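Refinishing a white tabletop, matte or satin?

stosska_fan35
OK so I've been putting this off since June and I need somebody to just tell me what to do. I'm repainting my mom's old kitchen table white (it was a sad orangey pine) and I can't decide between matte and satin for the top coat. My sister says matte, always matte, satin looks like a rental bathroom. The guy at the paint counter said satin or I'd be crying in a month. We eat on it every day, I have a seven-year-old, and there's a lot of spaghetti in our life. What did you all do?

pinegrove_lou
Satin. Matte grabs everything. I did a matte dresser once and you could tell which drawer held the socks from the finger marks.

ArnaldoSequeira
Gonna disagree with Lou. A dresser gets grabbed, a table gets wiped. I've had a matte white table for years now and I love it, no glare at breakfast, and the window light goes all soft on it. Yes it marks a little! I don't mind. For an idea of what I'd call normal wear on matte white:

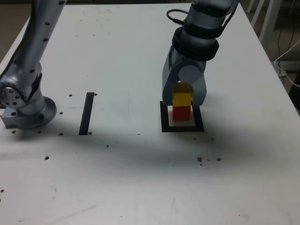 Matte white top, a few gray smudges and light scuffs

If that bugs you, go satin. If you can live with it, matte is so much nicer to look at.

pinegrove_lou
See, that would drive me up the wall, Arnaldo. I'd be out there with a sponge every night.

stosska_fan35
Hmm. I think I'm somewhere between you two? The gray marks don't bother me as much as I expected. Do they come off?

ArnaldoSequeira
On mine, most of them do. Damp cloth, a drop of dish soap, go easy. Don't use the scrubby sponges or you'll get shiny spots and those are forever (ask me about the corner by the toaster).

Thérèse MacDonald
Jumping in because I've done 11 tables, mostly for family. The sheen matters less than what you put over it and how long you wait. I use a water-based clear coat, three thin coats, light sanding between, and then you leave it ALONE. My nephew had plates on his after two days and the placemats stuck. Also check that the clear is marked non-yellowing, or your white will be cream by next summer.

pinegrove_lou
Thérèse is right about the waiting. I still say satin clear though!

Thérèse MacDonald
Satin clear over matte paint is what I'd do with a kid in the house, yes.

ArnaldoSequeira
Traitors, both of you.

stosska_fan35
Ha! OK, I'm going to paint two scrap boards, one each way, and let my kid loose on them with a bowl of sauce. Will post how it goes. Does anyone know if I have to strip the old varnish all the way, or can I just scuff it and prime?

Thérèse MacDonald
Scuff and prime, if it isn't peeling. With pine get a stain-blocking primer or the knots will come through.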